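Recapping a drum machine and what it did to the low end

The Grulmont sat on my shelf for most of the winter with a kick that had gone soft. Pattern memory was fine, the clock was steady against the DAW, and the snare and hats sounded the way they always had. Only the kick had lost its front edge. In a mix at low volume it read as a thud with no start.

I pulled the voice board and measured the coupling caps. Two of them were well under their marked value, both in the kick path. Gunther Brandes had warned me that the schematic going around has an error in the output stage, where a 22 uF part is drawn as 2.2. He was right. I fitted 22 and left the other voices alone.

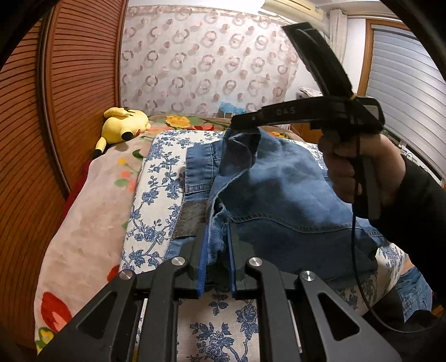
With the new parts in, the attack came back and the decay got longer than I remembered. The trimmer for decay needed a small turn down. I set it by ear against a bounce of an old track, then checked it on a spectrum plot. There is now real energy at 40 Hz, so the high-pass on the drum bus had to move as well. My old template cut everything below 45, a habit from when the kick had nothing down there to lose.

Kobina Fiadzo sent over four stems from the Laryea sessions for a test. His bass line sits on low F, which fights the kick at its current tuning. Raising the kick by 2 semitones cleared it without any sidechain.

Next on the bench is the clap, which has a faint hum after the tail. I suspect the ground on the output jack.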